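Swarm in an old owl box – move it now or leave it?

Backyard Beekeeping > Swarms and Cutouts

mudroad65
Posted 3 April 2022
A swarm moved into the owl box on our back fence out past Urwood. The box is 12 feet up, facing the field. I have one empty hive ready and a spare bottom board I still need to cut. They are already flying in with pollen on their legs. Do I take the box down now or let them settle first?

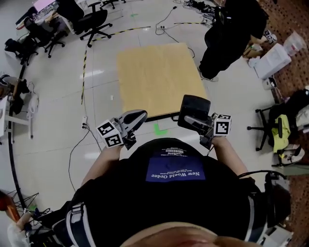
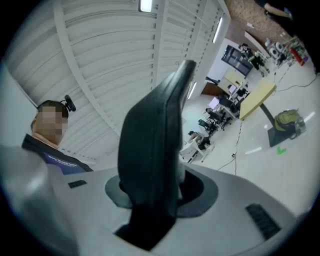
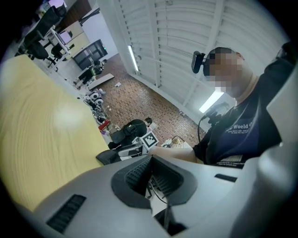 Plywood on the floor in the first one, grippers in all three.

Bosman
Pollen going in usually means there's brood or there soon will be. I'd leave them alone for 2 weeks, then do a cutout into frames. If you move them too early they may just take off.

tansy_row
I'd do the opposite. Right now there is hardly any comb in there. Wait two weeks and you'll be tying soft new comb into frames and dripping honey on your boots. Go up at dusk when they are all home, screen the hole, and bring the whole box down.

Bosman
And if the queen hasn't started laying, there's nothing to hold them in the new hive. I lost two swarms that way.

tansy_row
Put a frame of open brood in with them. I haven't had one leave after that.

mudroad65
I don't have brood to give. This would be my only hive. The last one died over the winter.

Idley
No brood, then I'm with Bosman on waiting. But please don't do a cutout off a ladder. Get the box down at dusk with a second person, set it on the stand where the hive will go, and let them fly from there. Then you can work at waist height whenever they're ready.

quarteracre
How far is the stand from the fence? If it's only across the yard the field bees will go back to the old spot.

mudroad65
65 feet or so by my pacing. Straight line, no trees between.

quarteracre
That's close enough to lose a lot of foragers. Lean a leafy branch over the entrance so they have to stop and look around when they come out. Some people shut them in for a few days too, but I don't like doing that when it's warm.

tansy_row
The branch thing has never done much for me. I move them 7 miles to a friend's place and bring them back later.

Bosman
That's a lot of driving for one owl box.

Idley
Check that the old hive is clean before anything goes in it. If you don't know what killed the last bunch, don't reuse that comb.

mudroad65
Old comb is already in the trash. I'll get my brother-in-law to hold the ladder and bring the box down this week, then leave it on the stand until I see capped brood. Will post when it's down.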